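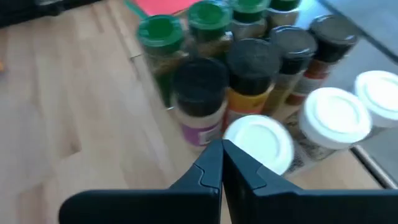

Jars grouped by cap colour, green caps at the back with a row of black caps in front.

Home Files Data card Versions Download

Grorcombe Spice Jar Log

Version 2

Summary

The Grorcombe Spice Jar Log is a table of what went into and came out of the spice jars in one shared kitchen. It holds 3,000 rows. Each row is a single event: a jar was filled, weighed, moved, emptied, washed or relabelled. The log was started to find out how long dried herbs stay in use before they are replaced, and to stop the kitchen buying things it already had. It is released as it stands for anyone who works on small stock records, kitchen layout or food waste at household scale.

The log covers jars only. Fresh herbs, oils, vinegars, sugar and flour are kept elsewhere in the kitchen and are not recorded. Salt is recorded when it is in a spice jar and ignored when it is in the crock by the hob.

Files

events.csv – the main table, one row per event
jars.csv – one row per jar, with empty weight and cap colour
contents.csv – the list of permitted names for herbs, spices and blends
notes.txt – free remarks copied from the paper sheets
CHANGES – differences between versions

All files are UTF-8 with a header line. The separator is a comma. Text that contains a comma is in double quotes. Empty cells mean the value was not written down. A zero is a real zero and should not be treated as missing.

Fields in events.csv

The table has 8 fields.

event_id – whole number, in order of entry. Order of entry is not always order of occurrence, as sheets were sometimes typed up in the wrong sequence.
jar_id – code written on the base of the jar. Matches jars.csv.
month – month of the event, as a word. Days were dropped before release.
part_of_day – morning, afternoon or evening.
action – one of fill, weigh, move, empty, wash, relabel.
content – name from contents.csv.
mass_g – mass of the contents in grams, after the event, with the weight of the jar and cap taken off.
place – where the jar was put down afterwards: shelf, drawer, worktop, sink or other.

Example rows

event_id,jar_id,month,part_of_day,action,content,mass_g,place
…,G-c,May,morning,fill,oregano,…,shelf
…,K-a,May,evening,weigh,cumin ground,…,worktop
…,W-b,May,evening,relabel,white pepper,,drawer

The dots replace values and do not occur in the file.

Cap colours

Cap colour shows where the contents were bought, and the first letter of jar_id repeats it.

G, green – bought from Povetti
K, black – bought from Dastmont
W, white – bought from Hrubý

In practice most of the leafy herbs carry green caps, as Povetti sells little else. This should not be read as a rule. Povetti also supplied fennel seed and one batch of caraway, and both were kept under green caps. Dried mint came from Hrubý throughout and is under white. Anyone who needs herbs apart from spices should use the class column in contents.csv and leave cap colour alone.

When a jar was refilled from a different supplier the cap was meant to be swapped and the code rewritten. The old code was then closed and a new one opened. There are cases where the cap was swapped and the code was not. These are marked cap_mismatch in jars.csv. They have not been corrected, because the paper sheets do not say which of the two was right.

Names of contents

Names in contents.csv are in lower case, with the plain name first and the form second: coriander seed, coriander ground, coriander leaf. Where only one form was ever bought, the form is left out. Bay is always whole leaf. Paprika is always ground, with smoked paprika as a separate entry.

Blends have the class blend and no list of parts. The kitchen mixed some of its own and the proportions varied between batches. "mixed herbs" refers to a bought product. "house herbs" refers to whatever was left in several green-capped jars at the time and tipped together, and its composition is unknown.

Some dried herbs are hard to tell apart through the glass once the label has gone. Oregano and marjoram are the main pair. Thyme and savory are a lesser problem. If a jar lost its label and the content was settled by smell, the row in jars.csv has by_smell set to yes. These identifications are less reliable than the rest and should be left out of any work that depends on the exact herb.

How jars were handled

Full weighing was done as a batch. All the jars on a shelf were brought to the worktop, stood close together in rows by cap colour, and taken one at a time to the scale. After weighing, each jar went back to the group in its old position, and the group went back to the shelf when the last had been done. A weighing batch therefore produces a run of rows with the place given as worktop, followed by a run of move rows with the place given as shelf. Users interested in everyday movement should remove both runs. The script that made version 1 did so automatically and also removed real events, so version 2 leaves them in.

Jars were wiped before weighing. The scale was checked against a 100 g weight at the start of each batch. If the check failed, the batch was put off. No correction factor has been applied to any mass.

Jars were weighed with the cap closed. Empty weights in jars.csv include the cap. Green caps are flip-tops and are heavier than the plain ones used on early jars, so an empty weight must not be carried over from one jar to another even where the glass is the same.

Contents were never sieved or ground for the purposes of the log. Clumps were broken with a spoon handle and this is noted where it happened.

Missing and doubtful values

mass_g is missing for most move and relabel events. This is expected – no weighing was called for.

mass_g is sometimes missing for fill events. The usual cause is a jar topped up in the middle of cooking. The mass at the next weigh event can be used as an upper limit on what remained, but the quantity added cannot be recovered.

A rise in mass with no fill event between two weighings points to an unrecorded top-up. Small rises also occur in ground spices and in salt during the wetter months. No threshold has been set for separating the two. Earlier drafts of this card suggested one and it has been withdrawn.

place is the least reliable field. "worktop" was entered by habit on some sheets. "other" covers the windowsill, the table and the top of the fridge, and the distinction was not kept.

part_of_day follows the sheet and was not checked. Evening entries made after washing up may refer to jars used at midday.

Suitable uses

The log can be used to estimate how quickly a jar is used up, to compare storage places, to test simple reorder rules and to practise joining small tables that have untidy keys. It has also been used for label design, as the relabel rows show which labels came off and how often.

Unsuitable uses

The log says nothing about flavour, safety or shelf life. A jar that stayed in use for a long time was not tested in any way. It should not be used to compare the quality of goods from Povetti, Dastmont and Hrubý, as the kitchen bought different things from each and replaced them on different grounds. The record comes from one kitchen and the mix of contents reflects what was cooked there.

Personal details

Names of cooks appeared on the paper sheets and were not typed. Remarks in notes.txt that referred to a person, a guest or a diet have been cut. Days were removed from the month field so that absences from the kitchen cannot be worked out.

Changes from version 1

Closed codes are now kept in jars.csv. Previously they were deleted when the cap was swapped, which left events with no matching jar.
"herbs mixed" and "mixed herbs" have been merged.
by_smell added.
Batch weighing rows restored.
Masses below zero, caused by a wrong empty weight for a set of white-capped jars, have been recalculated. The empty weights were taken again with the jars washed and dried.

Known problems in version 2

Two spellings of "fenugreek" remain in notes.txt.
Jars put away in the drawer lie on their sides, and a number of base codes rubbed off there. Events for those jars have been assigned by content and are marked in jars.csv.
The place value "sink" is used for both draining and soaking.

Reuse

The files may be copied, changed and passed on. Please give the name Grorcombe Spice Jar Log and the version. Corrections should quote event_id and the file name, and will be held for the next version.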